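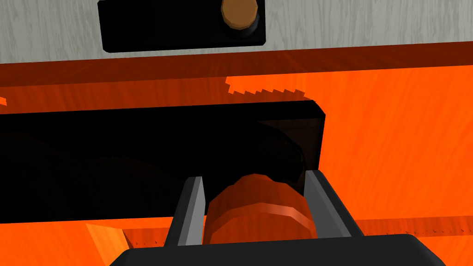 **Keisha Kapoor** replied:

Has anyone gotten a straight answer out of Hirvonen on the room minimum? The quote says $1,428 for the evening, then there's a line under it about "service adjustments" with no number next to it. I've asked twice.

**povon_bride** wrote:

> a line under it about "service adjustments"

Ours had that too. It was the cake cutting and an extra hour for the bar staff. Get it in writing before you pay the deposit.

**marlowe77** wrote:

I don't buy that it's a trick. We had 150 guests there last February and the final bill matched the quote. Read the second page of the contract.

**Keisha Kapoor** wrote:

There is no second page in what they sent me. That's sort of my point.

**povon_bride** wrote:

Did you go through Dallex? Their planners get a cut from certain venues, or at least ours got very quiet when I asked. She showed us five places and kept steering us back to the same one.

**marlowe77** wrote:

"Got very quiet" isn't proof of anything. Planners get asked that every week.

**tuxrental_no** wrote:

Look at Flakon before you sign. Uglier carpet, but the price list is right on the wall by the office. I'd still ask about parking. They told my brother it was free and it was free for 2 hours.

**Keisha Kapoor** wrote:

Okay, emailed Hirvonen again 1/31/18 and asked for every page. If it comes back with that same line I'm calling Flakon.

**marlowe77** wrote:

Fine, but ask for the events office. The front desk never forwards anything.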